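Home | Workshop | Notebooks | Stores | Contacts
9 October 2018
Entered by Lenka Holub
Print this page | E-mail this page

Extraction line, bay 2, lagging and tape

Carried on from the September entry. The old wrap on the pipe had lifted at the seams, so I stripped it back to bare metal, wiped down with solvent and left it 30 minutes before starting again. Adhesive residue was worst on the underside. A plastic scraper shifts it; the steel one scores the pipe and should stay in the drawer.

Rewrapped with silver tape from the Kalport roll, working from the fixed end towards the free end with each turn lapping half of the one before. The Skellmont tape is thicker and lies flatter on straight runs but will not follow a rounded end without splitting. Kalport creases badly there and looks untidy. I pressed the creases down with the back of a spoon and left them. Appearance is not a requirement on this line.

Length of tape used: 213 cm on the first pass, 120 cm on the second. The second pass covers the end half only. Both figures are off the roll, before trimming.
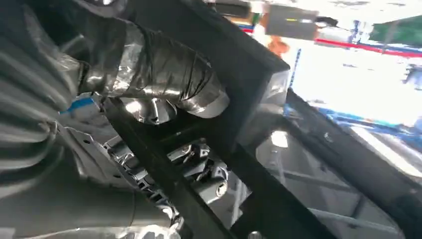 Clearance between the wrap and the black square-section frame needs watching. Two layers of tape add little, but any rubbing will show first on the side facing the beam. I considered a strip of felt on the beam and decided against it for now, as felt holds dust and hides the wear we want to see. If the tape scuffs through, move the pipe clamp before adding more tape.

The blue tape is low-tack and comes off cleanly. Please don't use it for anything structural. Friesen had a hose held up with it last month and the hose was on the floor by the next morning.

Brackets and fittings under the frame: not touched. The fasteners there are due a torque check under the Gillmont schedule and I did not want to disturb them beforehand. Vacuum with the soft brush only. No compressed air, it drives swarf into the gaps.

To do:
- order one more roll of Kalport, same width
- inspect tape edges after 30 hours running
- enter clamp position on the bay drawing
- return solvent tin to the metal cabinet

Scraper blades are in the second drawer, left side. L.H.

Back to notebook index | Previous entry | Next entry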